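Home | Topics | Machines | Space | Animals | Your Questions

Can a Robot Clean Your Room Yet?
By the Westano Kids science desk
January 2023

Think about the last time you tidied your room. You picked up a sock, put it in the hamper, found a book under the bed and slid it onto a shelf. You probably thought about lunch the whole time. Your hands and eyes did the job without much help from you.

For a robot, that same job is one of the hardest there is.

Robots have been working in factories for a long time. They weld car doors and stack boxes. In a factory, though, the same part shows up in the same spot every time. The robot can repeat one movement all day. A bedroom floor is different. Nothing is ever in the same place twice, and a T-shirt can land in more shapes than anyone could list.

So what is a robot good at right now? Some machines can already do one chore at home. A robot vacuum rolls over the floor and sucks up dust. A dishwasher is a kind of chore machine too, but somebody still has to load it. Loading is the tricky part, and it starts with picking things up.

Engineers often practice this with a bin of mixed objects. The robot has to choose something, work out where to grab it, lift it and put it somewhere else. This is called bin picking. Warehouses want robots that do it well, and a robot that can empty a bin is a step closer to one that can clear a floor.
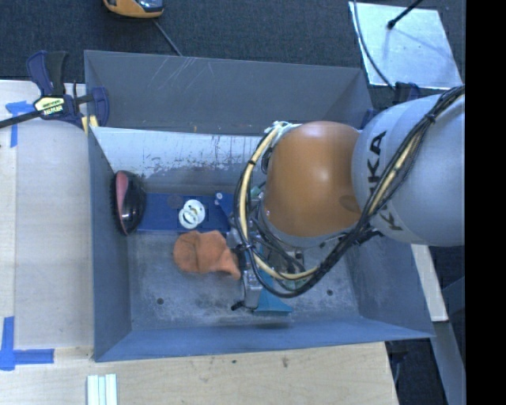 A robot arm reaches into a metal bin. The things inside include a flat blue item and something orange and crumpled.

Hard things, such as a toy brick, keep their shape when you squeeze them. Soft things do not. If a robot grabs a washcloth by one corner, the rest hangs down and swings. Shiny things cause trouble as well – light bounces off them and can confuse the robot's camera. Flat things are hard because there is no edge sticking up to hold.

At the Prudwood workshop, a team gave a bin-picking robot named Inga 105 tries at lifting household objects. She got hold of the object on 80 of them. That may sound good, but imagine dropping your cup that often at breakfast. The worst object was a thin plastic folder, which she picked up only once in 8 tries.

Speed is another problem. Inga needed almost 7 minutes to empty a small bin that a child could empty in seconds. Most of that time went to looking and planning.

Homes also have pets, stairs and people walking by. A strong arm has to stop quickly if someone gets close. In many factories, robots work behind a fence for safety. You would not want a fence in your kitchen.

Will robots do all the chores one day? They are getting better. Many now learn from practice, so a grab that fails can help the robot choose a better one later. Sorting and packing in warehouses will probably come before folding laundry at home. For now, the socks are still yours to pick up.

Try it yourself: Put on a pair of thick mittens, close one eye and pick up a coin, a pencil and a sheet of paper from a table. Which one was hardest?

Next in this series: Rastuteo, the robot that waters plants

Last updated: March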